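Murkico 飞蝇线锥度与表层状态数据集
说明文件（第3版）

概述

本数据集收录飞蝇钓主线（以下简称“飞蝇线”）的外径、质量分布与表层老化状态的测量结果，由 Murkico 钓具档案室整理并维护。全部样本来自已停产或已更换配方的产品，以及会员捐赠的旧线。编制本数据集的初衷，是为旧竿旧轮的使用者提供配线参考，同时为修复与复制旧式丝线的工匠保存可核对的尺寸资料。

当前版本共含400条记录，每条记录对应一根完整的或已登记残缺情况的飞蝇线。每条记录设43个字段，字段定义见随附的字段表。前一版中以英寸登记的外径已全部换算为毫米，原始读数另行保留。

适用范围

数据可用于以下工作：比较不同年代飞蝇线的前锥与后锥形状；估算旧线与竹竿、玻璃纤维竿的匹配程度；研究涂层开裂与存放方式之间的关系；为手工编织丝线提供直径参照。

数据不宜直接用于判断某一品牌的整体质量。样本由捐赠而来，各品牌的数量极不均衡，保存条件也相差甚远。对市售新线的选购，本数据集不提供任何建议。以本数据推算抛投距离的做法，档案室亦不予支持，抛投结果受竿、人、风的影响过大，现有字段无法涵盖。

文件组成

发布包内含3个文件。

samples.csv 为主表，每行一根线，登记来源、材质、标称线号、全长、浮沉类型及总体状态。

profile.csv 为锥度表，按距线头的位置逐点登记外径。同一根线占多行，以样本编号与主表关联。

notes.txt 为人工备注，收录捐赠者提供的使用经历、存放地点及其他无法归入字段的内容。备注保留原文语言，以法文与英文居多，罗马尼亚文备注由 Sorin Costache 译为法文后并列登记。

三份文件均采用 UTF-8 编码，以逗号或换行分隔。小数点使用西文句点。空值一律留空，不以零或横线代替。以表格软件打开时，请将样本编号一列设为文本格式，否则编号前端的零会丢失，两表将无法正确关联。

样本分类

主表按结构将样本分为4类：双锥线、前重线、平行线及射出头。分类以实测锥度为准，包装标注仅作参考。包装与实测不一致时，label_type 字段保留包装原文，type 字段登记测量后的结论。

丝线与合成材质线未分设文件，使用者可按 material 字段自行筛选。丝线的外径在上油前后有所差异，因此丝线样本另设 dressed 字段，说明测量时是否已上油。对来源不明、又不便清洗的丝线，该字段登记为“未知”。

测量方法

样本收到后先登记编号，再松开绕圈，平放静置，待记忆卷曲减弱后方可测量。合成材质线以温水擦拭表面，丝线只以软布干擦。擦拭过程中如有涂层脱落，应立即停止，并在 damage 字段注明位置。

外径以千分尺逐点读取，每一测点在相互垂直的两个方向各读一次，取平均值。锥形段的测点较密，主体段较疏。读数时不得拉紧线体，亦不得使测砧压入涂层。两次读数相差明显时，由另一名测量员复测，复测者不得事先查阅首次结果。

质量测量在外径测量之后进行。前端标准段不含连接环与引线，称量前须确认旧线结已全部拆除。线结无法拆除而又不宜剪断的，质量字段留空，并在备注中说明。部分捐赠线前端曾被使用者剪短，此类样本的 tip_cut 字段为“是”，其标称线号不应与实测质量直接比较。

表层状态由两名评定员分别填写，项目包括裂纹、发黏、硬化、褪色及霉斑。意见不同者由 Akinyi Koech 最终核定，两份初评均保留在主表中，供使用者检验评定的一致程度。
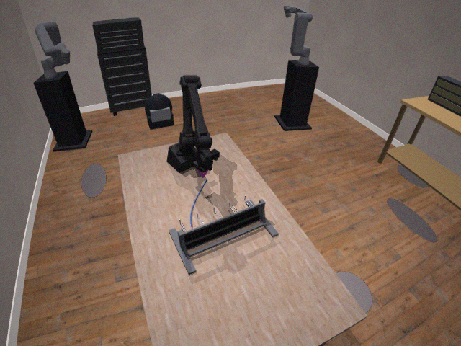
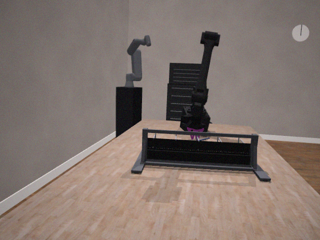 前端被剪短的旧线，能否根据锥度表推算原有长度？

仅在同型号完整样本存在时方可推算。做法是将剪短样本的外径曲线与完整样本对齐，以主体段与后锥的位置为基准，读出前端缺失的部分。推算值不应写回主表，建议在自己的工作文件中另列，并注明所对照的样本编号。同型号不同年份的产品可能改过前锥，对照时应一并核对 period 字段。

主要字段说明

sample_id：样本编号，一经发布不再更改。撤回的编号不重新使用。

maker：制造者名称，依包装或线轴标签照录。名称不可辨认者留空，不作推测。

period：年代区间，以十年为单位。依据包括包装样式、销售单据及捐赠者陈述，依据种类登记于 period_basis 字段。仅凭捐赠者陈述得出的年代，使用时应予保留。

nominal：标称线号。旧式字母标号与现行数字标号并存，均照原样登记。字母标号反映直径，数字标号反映前端质量，两者之间没有严格的换算关系，本数据集不提供换算结果。

length_m：全长，单位为米。线体曾断裂后接合者，登记接合后的总长，并在 damage 字段注明接口位置。

density：浮沉类型，分为浮水、悬浮、沉水及前端沉水。丝线统一登记为“依上油情况而定”。

storage：存放方式，分为留于渔轮、绕于大径线盘、散圈悬挂及不详。

field_use：使用水域类型，由捐赠者自述。未使用过的样本登记为“未下水”。

position_cm：锥度表中测点距线头的距离，单位为厘米。线头指靠近引线的一端；双锥线两端对称，以捐赠时位于外侧的一端为线头。

来源与授权

样本主要来自三个渠道：Murkico 档案室原有收藏，Etness 河畔钓具店停业时移交的库存，以及个人捐赠。Foley 竹竿工坊提供了若干丝线样本的制作记录，相关内容仅以摘要形式收入备注，完整记录仍由工坊保管，查阅须另行申请。

捐赠者在交付样本时均已签署书面同意。发布文件不含捐赠者姓名、住址及联络方式。使用地点只登记水域类型，具体河段不予公开，以免偏僻水域因资料发布而承受额外的垂钓压力。

数据可用于非商业研究、教学与个人手工制作。转载或改编时应注明数据集名称与版本。商业用途须事先取得档案室书面许可。制造者名称仅用于识别样本，不表示各该制造者对本数据集的认可。

已知问题

浮水线所占比例偏高，前端沉水线样本不足，据此得出的分组结论应谨慎看待。

早期登记的部分样本未记录测量时的室温。合成涂层的硬度随温度变化，对这些样本的硬化评定可能偏重。temperature 字段为空者即属此类。

存放方式多依捐赠者回忆填写。留于渔轮的线在转交前常被改绕他处，storage 字段反映的是捐赠者所述的主要方式，中途变更未必完整。

褪色项目的评定缺少原色对照。除包装中附有未使用线段的样本外，评定结果只宜用于同一制造者的产品之间。

射出头与其后连接的细径走线应分别编号。第一版中有若干样本将两者合并登记，现已拆分，旧编号归射出头使用，走线另给新号。引用第一版数据的使用者应重新核对。

锥度表中个别测点的外径高于相邻测点，多为接口或涂层鼓起所致，并非录入错误。绘制曲线时如需平滑处理，请保留原始点以供查验。

维护与更新

数据集由 Sandrine Caron 负责维护，测量规程由 Monique Delorme 审定。更新安排在每年3月，期间收到的更正意见一并处理。影响编号或分类的错误可提前发布修订，修订内容写入变更记录。

提出更正时，请写明样本编号、字段名称、现有数值及依据。以自有旧线的测量结果作为依据者，应附测量工具型号与读数方式。仅凭产品目录提出的更正，会作为参考意见登记，不直接改动实测值。

Grotance 丝线复制项目目前使用本数据集的双锥线部分，其成品的测量结果保存在该项目自己的文件中，不并入本数据集。复制品与原件混录，会使年代字段失去意义。

样本捐赠

档案室继续接受旧飞蝇线捐赠，尤其需要带有原包装的沉水线与未经剪短的丝线。寄送前请勿清洗、上油或拉直。线体应松绕成大圈，以棉带固定，避免使用橡皮筋；橡皮筋老化后会与涂层粘连，所造成的痕迹难以同原有损伤区分。丝线应以纸张包裹，不宜装入密封塑料袋。

包装、线轴标签、购买单据及使用笔记均有登记价值，可随样本一同交付，登记后按捐赠者意愿保存或退还。捐赠事宜由 Maëlys Tessier 受理。

变更记录

第3版：外径单位统一为毫米；增设 tip_cut 与 period_basis 字段；拆分射出头与走线的合并记录；补入 Etness 移交的库存样本。

第二版：锥度数据自主表分出，单独成表；表层状态改为双人评定。

第一版：首次发布，仅供档案室会员使用。

引用格式

Murkico 钓具档案室：《飞蝇线锥度与表层状态数据集》，第3版。引用单个样本时，请在版本之后加注样本编号。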